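Rolton Home & Shop Equipment
Robot arms > Single-arm bench packages > Presance drawer and bin package

Presance Drawer and Bin Package
Sold and serviced by Rolton. Item 1335.

Buyer's note from our equipment desk, Friday, July 26, 2019

The Presance package gets more calls than anything else on this site, and most of those calls start with the same question: can it put things away? The maker's brochure says it "takes over everyday tidying." We would not put it that way. What we sell is an arm, a gripper, a control box and a set of taught routines for opening and closing small drawers. If your chore is a small drawer that never moves, read on. If your chore is a kitchen, save your money.

Our own trial

Ziad Geagea set the package up in January with a small plastic drawer unit and ran the open-and-close routine 80 times. The arm finished 12 of those runs with no help at all. After two weeks of adjusting the grip height and slowing the pull, he got a second set of 80 to come out a good deal better, but he was standing next to it the whole time. Afaf Sabbagh, who answers our service line, points out that a person opens the same drawer in a second and doesn't need two weeks first.

What it handles
Light drawers with a knob or a lip the fingers can get hold of
Small solid pieces, such as wooden blocks
Repeat work at one fixed station

What it does not handle
Drawers that stick or need a jiggle
Anything soft, including socks, dish towels and bags
A drawer unit that someone has bumped since the last setup
Deciding where a thing belongs

A light drawer unit is harder than a heavy one. Pull a little off center and the whole unit comes along with the drawer. We suggest fixing it down, which the brochure leaves out.

For shops

Bohumila Urban at Borngate, a parts counter that bought the package last year, uses it to open one drawer of fasteners and close it again between orders. She is fairly happy with it. She also kept the person who used to do that job, because somebody has to refill the drawer. Dimitriou sent theirs back after a month, and we took it back without an argument.

In the package
Arm with base plate
Two-finger gripper
Control box and cables
Routine software, one seat
Printed setup guide, 82 pages (the drawer chapter is the one to read first)

Not in the package
Table, frame, drawer unit, installation

Ordering

We don't ship this item without a phone call. Ask for Leen Awwad or Kwan-ho Tseng and have the size and weight of your drawers ready. Tell them what goes in the drawers, too. They will tell you if it's a bad fit – they often do. Returns are accepted within the trial month, less freight.

Software updates are free for the first year. We have installed every one so far and have yet to see one that teaches it to fold a towel.

Drawer work, four views
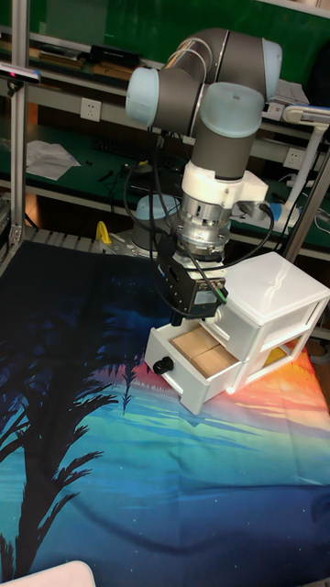
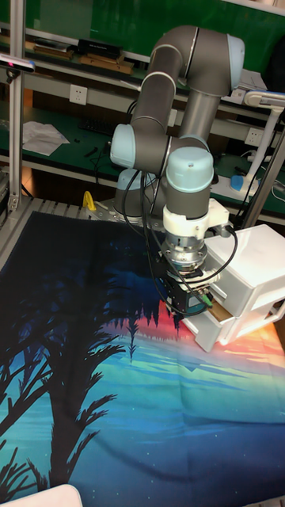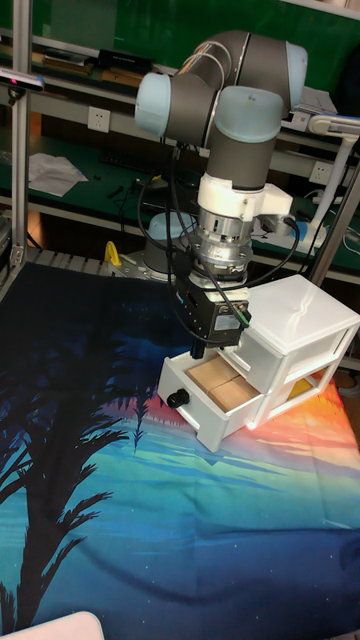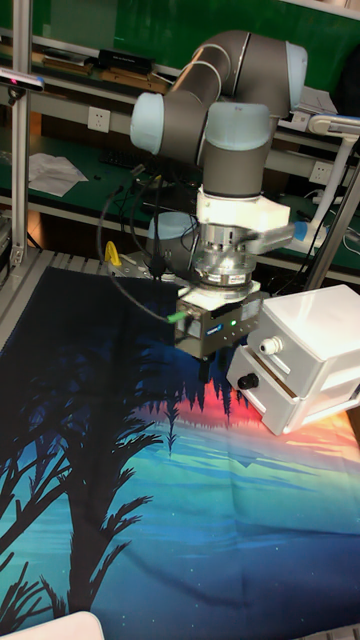
Arm and gripper at a white plastic drawer unit. Drawer partly open in each view.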